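协作机械臂拆装开盖主机：我自己守的一套规矩

九月之前我一直觉得"协作"两个字等于"随便站旁边"。后来跟着 Sterkach 的维修线做了一阵子台式机拆装，被 Kwok-wai Mak 训了几回，想法改了不少。这篇就把我现在开工前、教点时、跑程序时、收工时会做的事从头到尾写一遍，给刚接手这种工位的朋友参考（也给三个月后什么都忘光的我自己）。

先打个预防针：我写的是工位上的习惯，替代不了你们厂里的风险评估。标准原文该买的要买，该读的要读，尤其是 ISO 10218 的第二部分，讲集成的，做工位的人比做机器人的人更该看。还有 ISO/TS 15066，讲人机协作时的接触限制。看不懂没关系，我第一遍也是看得两眼发直，找个懂的人陪着翻，很多地方一下就通了。

一、先搞清楚你在评估什么

很多人拿到机械臂的说明书，看见上面写着有力限制、有安全功能，就觉得评估做完了。可说明书管的是那条裸臂。你装上夹爪，夹爪手里拿着东西，旁边再摆一台开了盖的机箱，风险就全变样了，得重新看。

我一般分几块来想，顺序随意：

夹爪本身。连杆会不会夹手，断电之后夹着的东西会不会掉，紧急停止以后它是保持夹紧还是松开。最后这条一定要亲手试，别光看手册，因为接线方式不同，结果可能跟你想的相反。

手里拿的零件。内存条拿在手里边缘挺硬的，散热片的鳍片更不用说，硬盘有分量。臂的力限制设得再低，压力还要看接触面积，一个尖角顶在手背上，力不大也够你叫一声。

机箱。这块最容易漏！冲压的钢板架子边缘很利，机箱壁又是立着的，手伸进去整理线的时候，手背后面就是铁皮。要是这个时候臂往下走，手被夹在夹爪和铁皮之间，那就是夹挤，跟在空地上被碰一下完全两码事。TS 15066 里面瞬态接触和准静态接触是分开讲的，你在机箱里面碰到的多半是后一种，允许值更严。

人。谁会靠近，从哪边靠近，靠近干什么。我们这里有人习惯从侧面探身过去拿螺丝刀，脸就凑到臂下面了。这种习惯写在评估里，比写十条"注意安全"有用。

评估表我用的是 Jiltix 的模板，其实就是一张电子表格，列出任务、危险、现有措施、剩余风险、谁签字。我们这个工位的编号是 2982，表头、程序名、夹具盒子上都写同一个号，查起来省事。改过夹爪、改过夹具、换过机箱型号，都要回去翻一遍表，签新的名字。哪怕你觉得"就换了个手指垫而已"。

二、被拆的那台主机也要按规矩来

电源线拔掉。对，我知道你会笑，可真的有人让机器插着电就去开盖的。拔了线再按一下机箱的开机键，把残余的电放一放。电源盒子绝对不开，里面的电容不归我们管，程序里也不许有任何朝电源盒子里面去的点位。

主板上的纽扣电池要不要先取，看你的工艺，我们是机械臂进去之前人工处理。

机箱侧放，开口朝上，放稳。放稳的意思是你用手掌从几个方向推一推，它不跑。台面是铝型材的话好处很多，有槽可以装挡块。我见过图省事用胶带粘的，跑到下午，机箱歪了一点点，内存槽就对不上了，夹爪顶在卡扣上，臂报保护停止，一屋子人围着看。

线束是个大麻烦。供电线和 SATA 线是软的，每台都不一样，相机认不准，夹爪一钩就走。规矩很简单：进机箱之前，线归人管。把落在工作区域上方的线拨到驱动器架子那一侧，能扎就扎。扎带的尾巴剪平，别留尖。

静电这块，做机器人出身的人最容易忽略，我就是。人有腕带，大家都记得；夹爪呢？手指垫是橡胶类材料的话，要去问供应商它是不是耗散型的，别看着是黑的就以为没事。夹爪金属件、台面、机箱，要有一条共同的接地路径，拿表去量，把结果记下来。做法参照 IEC 61340-5-1，你们厂如果本来就有静电防护区，直接把机械臂纳进他们的点检表就好，省得另搞一套。

还有 3D 打印的夹具。打印件大多是绝缘的，上面会积电荷，跟裸露的板卡放在一起要有数。我们是规定裸板不直接搁在普通打印件上，要放就先垫耗散垫。预算够的话用防静电的料打。

三、教点之前的准备

示教器放哪里，要定死。我的要求是操作的人不迈步就能碰到急停，而且胳膊不用从臂下面穿过去。位置定了就在台边贴个标记，每次放回去。有一阵子大家把它随手一搁，我找它用的时间够我停三次机了。
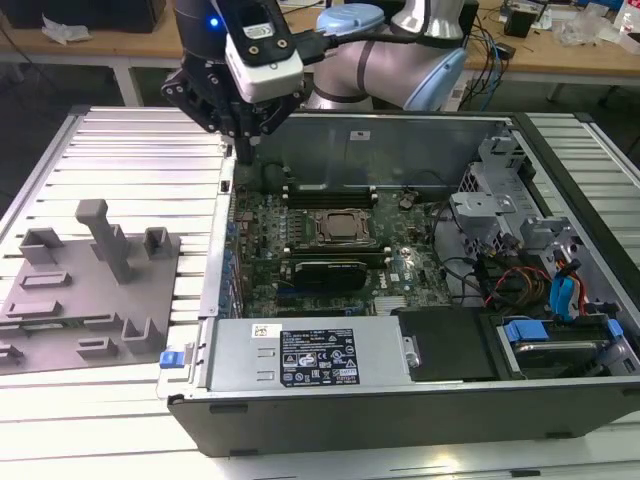

接着是速度。手动减速模式下工具中心的速度上限，ISO 10218 给的是 250 毫米每秒，这是上限，可别当成推荐值。在机箱里面我会压得低得多，第一次走点我用 63 毫米每秒，看起来像睡着了一样，Cheng-en Hsieh 每回站旁边都打哈欠。打就打吧！慢到他打哈欠，说明他有时间按急停。

安全平面也要设。机箱底下的台面一个，靠人这边一个，臂的后方如果有架子或者工作台再来一个。别只给工具中心点设，夹爪有宽度，张开的时候两边的连杆比你以为的要宽，相机模块更是往外突。我会在控制器里加几个工具位置的球把这些突出来的东西包住，名字写清楚，比如"左连杆""相机角"，别叫 tool_2，过几天你自己都不认得。

有效载荷和重心，老实填。填错了，臂会以为自己在被推，要么漂，要么莫名其妙停下来。装了相机没改载荷这种事，我猜每个人都干过一次。腕部的线缆也要算进去，线拉得太紧的时候会产生一个额外的力，腕关节转到某个角度才出现，查起来能把人查疯。线要留余量，又不能垂到会钩住机箱，我的办法是手动把腕部转到两头的极限，看线的样子，再固定。

四、教点的步骤

1. 急停先按一遍，复位，再按一遍使能装置，确认松手会停，用力捏死也会停。每个班次开始都做，换人也做。

2. 把夹爪抬到安全高度。我们的规定是工具最低点高出机箱最高处 85 毫米，所有横向移动只能在这个高度以上走。机箱最高处要拿尺子量，驱动器架子往往比主板那边高，别拿主板面当零。

3. 教夹具板上的点。从夹具板开始教是有道理的，它是你自己做的，尺寸都知道，出了错也就是刮一下塑料。等夹具板上的点都准了，再教机箱里面的。

4. 教机箱里面的点，永远是先教正上方，再教下面。每个工作点都配一个接近点和一个撤离点，接近点到工作点之间只走直线。不要偷懒用关节移动，关节移动的路径弯成什么样，你脑子里想的和它走的很可能对不上。

5. 夹爪张开的宽度单独设，够用就行。很多人习惯先全开再下去，在机箱里全开，两边的手指就去找隔壁的插槽了。我要求手指外侧离最近的元件留 11 毫米，留不出来的位置就不让机器做，改成人工。

6. 下压的动作要有力的上限和位移的上限，两个都要。光有力的上限，东西没对准滑下去了，它会一路往下；光有位移的上限，零件叠歪了它照样压。主板下面是空的，靠螺柱撑着，压狠了会弯。

7. 每教完一段，低速单步走一遍，手放在急停旁边，眼睛看夹爪，别看屏幕。屏幕让另一个人看。

8. 存程序，写版本，写谁改的。Kwok-wai 的规矩是改动说明不许写"微调"，要写调了哪个点、往哪个方向、为什么。一开始我嫌烦，后来有一次要退回旧版本，全靠这几行字。

第 4 步再啰嗦两句。CPU 插座附近我们单列出来，散热器拿掉之后，那个金属压框周围的空间看着挺宽敞，其实一点容错都没有。针脚或者触点碰歪了就是一块主板。我们的程序里插座上方是禁入区，只有一个专门的子程序可以进，进之前要在示教器上点确认。你们要是暂时不做 CPU，就干脆整块封掉，别留着"以后用"的点位。

五、夹具板怎么做、怎么放

夹具是托 Grajales 帮忙打印的，图纸是我们自己画的，来回改了好几版，血泪不少，挑有用的说。

每种零件的位置只能有一种放法。内存放内存的窄槽，别的东西硬塞也塞不进去最好。槽口带一点导角，机器放下去的时候能自己滑正。槽的深度要想好，太深夹爪够不着零件边，太浅零件会晃，臂一走过去台面一震它就歪了。

高的东西靠边。夹具上只要有立起来的柱子或者支架，就会变成臂路上的障碍，量它的高度，写进安全高度的计算里。我之前漏掉过一根柱子，机箱的高度量得清清楚楚，从夹具上方横着过去的时候就差那么一点点……那天以后夹具高度在我的检查表里排第一行。

夹具板要固定在台面上，用螺丝从下面锁进型材槽的螺母，拆下来再装回去要能回到原位，最好有两个定位销。没条件做销子的，至少顶着型材边框放，再让腕部相机看一眼校正。

说到腕部相机，有几个习惯我觉得值得养成。拍照位置要固定，每次都停稳了再拍，臂还在晃的时候拍出来的偏差你根本看不出来。铝台面反光很凶，头顶的灯一开，型材的棱全是白条子，识别边缘的时候会认到型材上去，所以灯的位置不要天天换，窗边的工位记得拉帘子。浅色夹具放在亮铝上面对比度又低，我后来跟 Cheng-en 商量，下一版要在板角上嵌深色的标记点。还有，校正的结果要设一个可接受范围，超出了就停下来叫人，千万别让程序"自己想办法"。夹具被人碰歪了这种事，就应该由人来看一眼是怎么歪的。

另外夹爪自己会进到画面里，手指张开和合拢的时候挡住的地方不一样。拍照前的夹爪状态也要统一，我们写在拍照子程序的第一行。 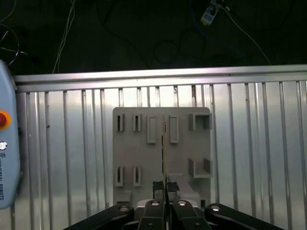

六、正式跑的时候

第一轮我永远只跑空的，夹具上不放零件，夹爪也不夹东西，从头到尾走一遍，听声音。对，听声音，线缆刮到机箱边的那种沙沙声，比任何报警都来得早。

第二轮放一台报废机，真夹真放。报废机不要扔！型号相同的坏主机是这个工位上最值钱的东西，我们柜子里锁着，谁借谁登记。

第三轮才轮到客户的机器，速度还是慢的，跑顺了再往上加。加速度的事要回头看评估表，表上签的是哪个速度，就只能跑到哪个速度，想再快就重新评估、重新测接触力。有人会说反正臂碰到人会停嘛。会停，可停下来之前那一下有多重，跟速度的关系大得很。

跑的过程中，机箱里面不许伸手。要理线、要捡螺丝，先按暂停，看到臂停住，再切到需要手动恢复的状态，然后才伸手。暂停和安全停止不是一回事，程序暂停可以被人远程点一下就继续，你手还在里面呢。我们规定伸手之前，示教器由伸手的人自己拿着，别人不准碰。就这一条，我会对新来的人讲到他嫌我烦为止。

保护停止以后也别急着点恢复。按这个顺序来：看夹爪有没有顶住东西；看手里零件还在不在；看机箱有没有被推动；手动沿着来的方向退出去；退到安全高度再说别的。很多损坏都是恢复那一下造成的，本来只是卡住，一恢复，臂接着往原来的方向使劲，卡扣就断了。

断电停下来更麻烦一点，夹爪里可能还夹着内存条。提前想好怎么把它取下来，手动释放的步骤打印出来贴在台边，字要大。

操作记录我们录在 Sunimance 里，每次停机都写一条，原因、位置、怎么恢复的。刚开始大家觉得丢人，不肯写，后来 Kwok-wai 自己带头写了一条"我忘了拔电源线"，气氛就好了。攒一阵子再看，同一个点老是停，那个点就得重教，靠人的脑子是记不住的。

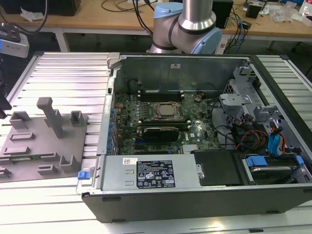 开盖侧放的戴尔主机与左侧的打印夹具板，机械臂停在机箱后缘上方

七、收工

臂回到停放位，夹爪不夹任何东西。示教器挂回原处，切到手动模式，密码不要写在示教器背面（看什么看，说的就是你们）。

零件从夹具上收走，该进防静电袋的进袋子。用过的塑料袋也收一收，普通塑料袋是静电源，别让它在开着盖的板子旁边过夜。后面工作台上的线也顺手理一理，尤其是从台沿垂下来的那些，臂往后伸的时候钩到一根，能把半张桌子的东西拖下来。

机箱如果没拆完，盖一块耗散材料的罩子，贴条写清楚做到哪一步、程序停在哪一行。

八、常被问到的几件事

能不能不装围栏？要看评估结果，没有统一答案。夹爪夹的是圆润的小零件、速度低、接触力测过合格，有可能不用。夹的是带尖角的东西，我倾向于加个透明挡板，或者用扫描仪，人进来就减速或者停。

接触力一定要测吗？如果你的安全依据是"碰到人也在允许范围内"，那就得测，用正经的测力装置，在最坏的位置测。机箱边上那个夹手的位置就是我说的最坏位置之一。自己没有设备就请人来测，报告跟评估表放在一起。

急停按钮可以当暂停用吗？别。急停是给紧急情况的，天天拍它，刹车和夹爪的状态都跟着折腾，人也会麻木。暂停有暂停的键。

换一个型号的主机，是不是改几个点就行？点是要改，安全高度也要重新量，驱动器架的位置、线从哪边走、散热片有多高，全都得再看。我自己的做法是另开一个程序，从旧的复制过来以后把机箱里面的点位全部删掉重新教，省得哪个旧点混在里面没改到。

新人多久可以单独上？我们不看天数，看他能不能在我故意把夹具挪歪的时候，先停机再开口问。

检查表的空白版我放在工位文件夹里，跟评估表同一个号。有人在自己的工位上改过，觉得哪一行多余或者缺了什么，留言跟我说，我下次更新的时候一起改。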